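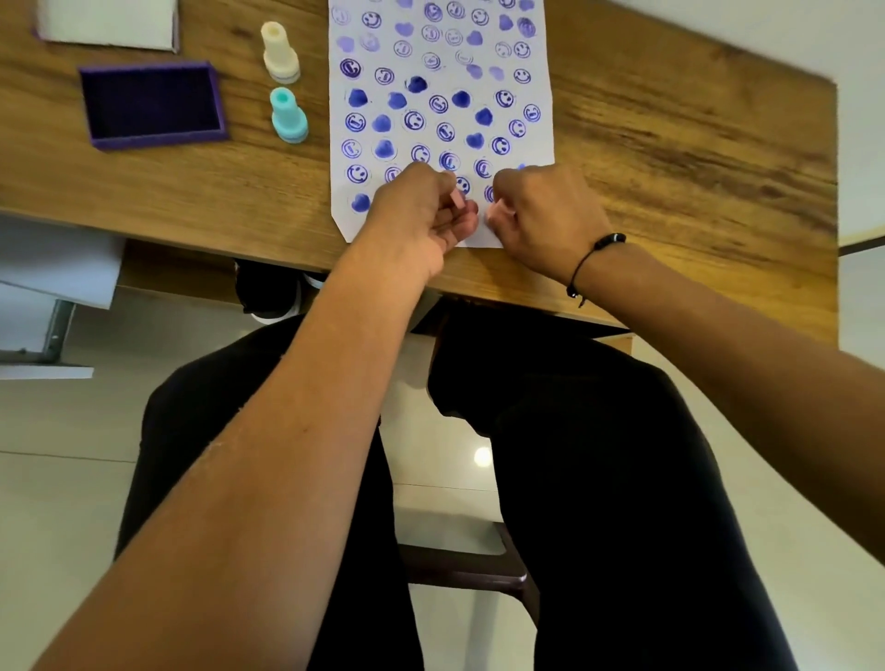

Stamping went onto the Plindeck task list in December, after Sølve Eide asked for something with contact force that was cheaper than peg insertion. The setup is an ink pad, two stamps (a smiley and a heart) and a sheet of white paper. The instruction is to fill the sheet, alternating designs where possible.

We collect it two ways. The first is by hand, recorded from a head-mounted view. The second is teleoperation through Drirnix, our leader-follower rig. So far there are 863 hand episodes and 40 teleoperated ones. One episode is one impression: ink, move, press, lift.

What I have learned from labeling them:

- Ink level is hidden state. Pale and dark impressions end up on the same sheet, and a single wrist frame doesn't tell the policy which one is coming. We now log presses since last inking.
- Rotation is unconstrained. A smiley can land sideways or upside down and still count. I tried penalizing it and dropped 7 percent of usable data for no gain, so the penalty is gone.
- Teleoperators press too long. Drirnix has no force feedback — the operator watches the stamp body and guesses. Median dwell is 8 times the hand value.
- Fingers cover the paper at the moment that matters. I label print quality from the first clear frame after the lift.

Next is retargeting the hand episodes to the gripper and co-training with the teleoperated set. The grasp on the narrow handle section will need its own calibration pass.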